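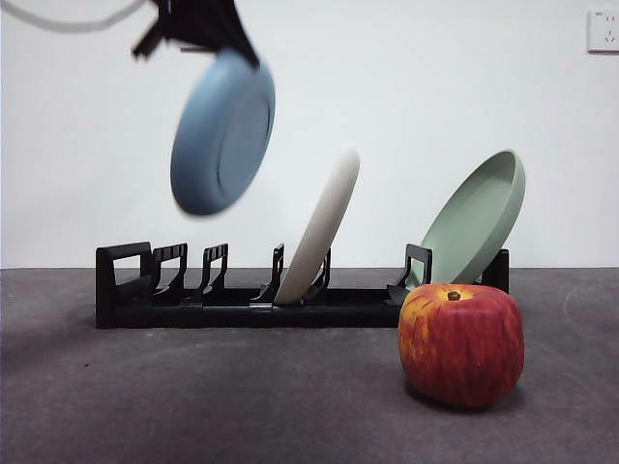 Hard water and the dish rack

Graldale water is hard, and anything left to air-dry will show it sooner or later. A white film on glasses, a chalky ring on the foot of a plate and a crust in the corners of the rack are all the same thing: lime left behind when the water dries.

Rinsing

Rinse in the hottest water your hands can stand. Hot dishes dry faster and the drops have less time to sit. Let each plate drain over the sink for a few seconds before it goes in the rack. Shake cups once, upside down.

Stacking

Leave an empty slot between plates if you have the room. Deep plates and pasta bowls need two. Put plates in with the eating side facing the same way, large ones at the back. Plates with a tall foot ring hold water in the ring when they are stored upside down, so wipe the ring with a dry cloth before stacking them in the cupboard.

Knives go in the cutlery holder point down. Wooden spoons go in handle down. Cast iron should not go in the rack at all. Dry it with a towel and put it on a low burner for 5 minutes.

Cleaning the rack

Do this every other week, or once a week if you wash up three times a day.

Empty the rack and take off any parts that lift out. Put the stopper in the sink and lay the rack on its side. Pour in 2 cups of white vinegar and enough hot water to cover the lower half. Leave it for 22 minutes, turn it over and leave it again. Go along the dividers with an old toothbrush, then rinse and dry with a towel. Do not use vinegar on a rack with chipped coating, as it will get at the metal underneath. Never mix vinegar with bleach.

Black racks show lime more than white ones do. A drop of mineral oil on a paper towel, rubbed on the outside only, keeps a black rack looking dark between cleanings.
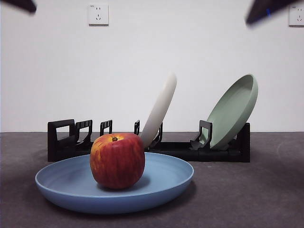
Page last changed: July 2024, G. Ross

Film on glazed plates

For a plate that has already gone cloudy, wet a cloth with vinegar, lay it flat on the plate and leave it for 13 minutes. Wash as usual. Gray streaks that stay after this are most likely cutlery marks. Baking soda mixed to a paste with a little water takes off most of them. Rub lightly, and try it on the underside first if the glaze is matte.

Bindu Palaniappan wrote in to say that lemon juice works as well as vinegar and smells better. It does work, but it costs more, and the pulp has to be strained out first.

Drip trays

Empty the tray every night. If it smells, wash it with dish soap, rinse, and stand it on edge until morning. A folded dish towel under the rack will do in place of a tray if it is changed daily.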